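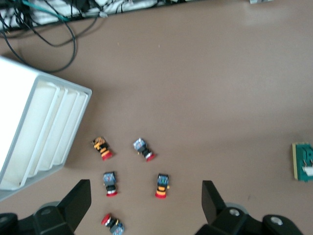 Vorführen per Hand oder per Fernsteuerung gilt als der bequeme Weg: Man zeigt dem Arm die Aufgabe, und er macht sie nach. So steht es sinngemäß auch im Projektblatt von Predwood, und so sollten Sie es nicht in Ihr Protokoll schreiben. Was nachgemacht wird, ist zunächst eine Folge von Stellungen und Kamerabildern. Ob darin eine Aufgabe steckt, hängt davon ab, was beim Vorführen variiert wurde. Nehmen Sie die Not-Halt-Taster mit ihren roten Pilzköpfen: Sie liegen auf der Seite, in verschiedene Richtungen gedreht, und die Gehäuse sind nicht einmal gleich gefärbt. Woran soll der Greifer sich orientieren, am Kopf oder am Kontaktblock? Wer vorführt, entscheidet das mit der Hand und schreibt es selten auf.

Zwei Verfahren, kurz

Handführung: Der Arm wird nachgiebig geschaltet und direkt bewegt. Man spürt den Kontakt, gerät aber leicht mit der eigenen Hand ins Kamerabild. Solche Aufnahmen sind für bildgestützte Verfahren nur eingeschränkt brauchbar.

Fernsteuerung: Die Hand bleibt draußen, das Gefühl allerdings auch. Anfänger zögern vor dem Zugreifen, und das Zögern wird mitgelernt.

Zur Erfolgsquote

In der Literatur zum Kurs (Mappe Proltitz, Abschnitt 2) wird mit 80 Prozent geworben. Fragen Sie zuerst: 80 Prozent von wie vielen Versuchen, und wer hat die Teile hingelegt? Bei 10 Versuchen sind das 8 Treffer, daraus folgt wenig.

Bis zum nächsten Termin

Greifpunkt vor der ersten Vorführung schriftlich festlegen. Lage und Drehung der Teile zwischen den Durchgängen ändern. Misslungene Durchgänge kennzeichnen und aufheben, auch die peinlichen. Die Versuchsreihe aus dem März bitte nicht als Vergleich heranziehen, dort fehlen die Fehlgriffe.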